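Hviid abrirá en enero 33 apartamentos para estancias medias en Wesuvcombe

La empresa de alojamiento Hviid pondrá en alquiler en enero 33 apartamentos amueblados en Wesuvcombe, destinados a trabajadores desplazados y familias en plena mudanza. La estancia mínima será de 2 meses.

El edificio, una antigua sede de oficinas de 2.000 metros cuadrados, ha sido reformado por la constructora Fatus. La gestión de reservas corresponde a Osport, que ya ha recibido 300 solicitudes de información.

«Había demanda de contratos más cortos que los habituales», señala Adelino Ramalho, responsable del proyecto. El alquiler incluye agua, calefacción e internet – la electricidad se factura aparte.

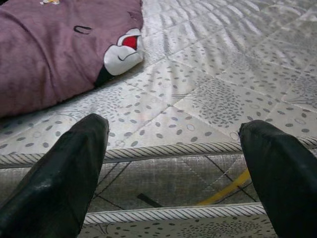
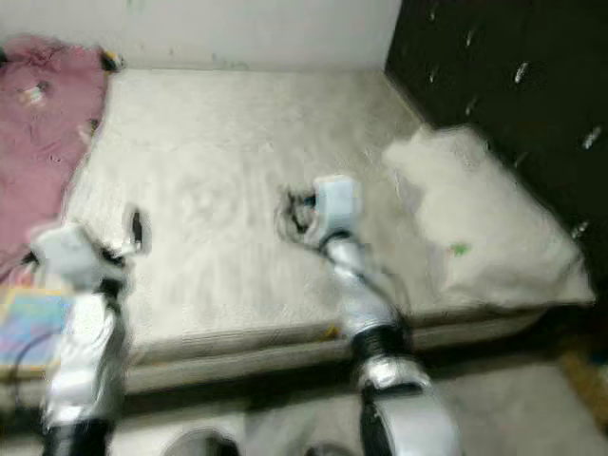
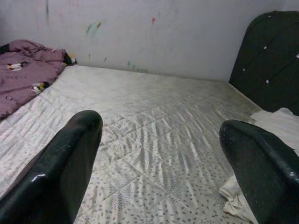
Las reservas se formalizan en línea, con una fianza equivalente a una mensualidad. El contrato detalla el mobiliario de cada vivienda y su estado a la entrada. En el dormitorio, el inventario registra por separado el colchón, como el de funda blanca acolchada en rombos de la última fotografía, y la ropa de cama. Las visitas se conciertan con Osport y se atienden a partir de las 10:00.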